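Workbench (household)

A household workbench is a long, sturdy work surface where all the small jobs of a home end up, from potting and gluing to sorting jars.

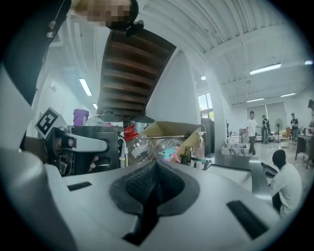 How high should a workbench be?
Most people are comfortable with a top level with their wrists when they stand with their arms hanging loose. Fine work can go 2 inches higher.

Storage
Half the fun of a bench is what gathers on it! Clear plastic jars are wonderful for small parts, as the contents show at a glance, and buckets and open cardboard boxes take the bulky stuff. In Trardale, shared benches are cleared every March, and the sorting day draws a happy crowd.

Regional types
The Stoneck bench, long and narrow, was made to fit under a staircase. The Majali bench is deeper and has 3 drawers below the top.

See also: Pegboard, Potting bench, Penico vise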